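Wooden Blocks: Cleaning Them, Sorting Them and Keeping the Whole Set Together

I have been washing, drying and hunting down toy blocks for a long time now, first for my own two and lately for the Saturday-morning sort of crowd that comes with having nieces. Every November I pull all of them out before the holidays and give them a proper going-over, and I've picked up a few habits I thought I'd write down while the tub is still sitting on my kitchen floor.

First thing, don't soak them! I know it's tempting to dump the whole lot in the sink with some dish soap. I did it once with a set my aunt Dolores gave us, and the paint lifted along the edges and one of the long ones cracked before dinner. What works for me is a bowl of warm water with a tiny squirt of soap, a rag wrung out until it hardly drips, and a second rag for drying. Wipe, dry, set down, next one. It goes faster than you'd think if you put something on the radio.

For crayon marks I use a bit of baking soda on the damp rag and rub in small circles. Go easy on painted sides. Stickers come off with cooking oil if you let it sit a few minutes, and then you wipe again with the soapy rag so the block doesn't stay greasy.

Drying is where I used to go wrong. I'd pile everything back in the bin after ten minutes and a week later it smelled like a basement. Now I spread them out on a board with plenty of space between them and leave them overnight. Any plain wooden board will do — an old shelf, a big cutting board you've retired, whatever you have.

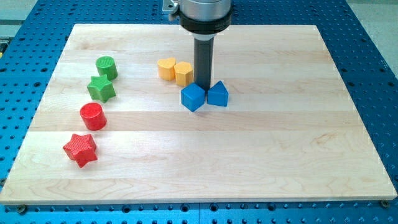

While they're all spread out I do my sorting, and I do it by color first. Put the partners next to each other and a missing piece jumps right out at you. If you sort by shape you can stare at a pile of triangles forever and not notice the green one is gone (ask me how I know). Once I have my list of what's missing I check the couch, the heat register and the bottom of the diaper bag, in that order.

If your board slides around while you work, put a damp dish towel under it. My neighbor Thijs screwed his down to the workbench for good, a screw in each front corner, and he swears by it. I need my table back for supper so it's the towel for me.

Rough spots get a few strokes with fine sandpaper, always along the grain, then a wipe. I don't bother repainting small chips. If a piece has a real split in it, I throw it out, I don't glue it, and I write the shape on the lid so I remember why we're one short.

For storage I like a drawstring bag for each set, with the bags going into one big bin. Cloth lets the wood breathe a little and you can toss the bags in the wash. I had zipper bags for around 3 years and the zippers all gave up. Write the number of pieces on a tag and tie it to the string, then whoever is cleaning up can check before it goes back on the shelf. My nephew Matěj thinks this is the best job in the house, so I let him have it.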